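Two-arm snack packing cell back at work after cable and grip checks

Olent has put one of its tabletop packing cells back into use at its Clumlow site after a short stop for upkeep. The cell has two arms on one wooden table and is used to practice packing snacks into a gift-style box.

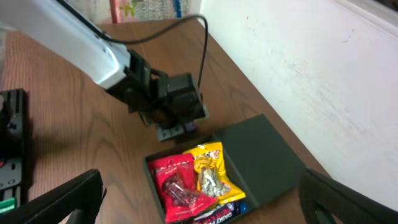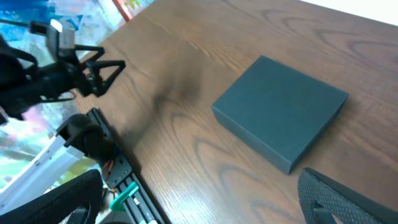
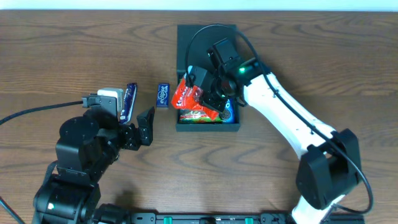
The two-arm cell at Clumlow. The middle picture shows the box with its lid closed.

By the Wemitby Courier business desk
Posted in March

The stop was planned. Olent pulls the cell from its packing schedule after 459 hours of running, and the log for this one stood at 2,287 hours when the work began.

Most of the job was cabling. Each arm has a black cable at the wrist that has to be long enough for the joint to turn and short enough to stay clear of the snacks. On the white arm the cable makes a wide loop above the link before it comes down again. The crew reset that loop and then moved the arm through its full reach, slowly, to check that nothing pulled tight.

The finger pads were next. A worn pad will still lift a stiff carton, but a crinkled snack bag tends to slide out of it. Olent keeps spare pads at the table and changes them in pairs, so both sides of a gripper wear at the same rate.

The wrist cameras were cleaned and their brackets tightened. A bracket that has shifted even slightly makes the arm reach to the wrong side of a packet, and the fault can look like a software problem. Up to 6 test picks are made with each arm before the cell is signed off – bags first, then smaller items such as gum and candy bars.

The rail that carries the arm bases was checked last. If a base bolt works loose, the two arms no longer agree on where the box is, and the positions have to be taught again. Olent says that takes most of a morning.

The box itself needs little care. It is swapped for a new one when the corners go soft, and the lid is opened and closed by hand a few times before it goes on the table.

Olent has three cells of this type. The second is due for the same work next, and the third will follow once new cables arrive from Maglaya, the supplier for the Clumlow site.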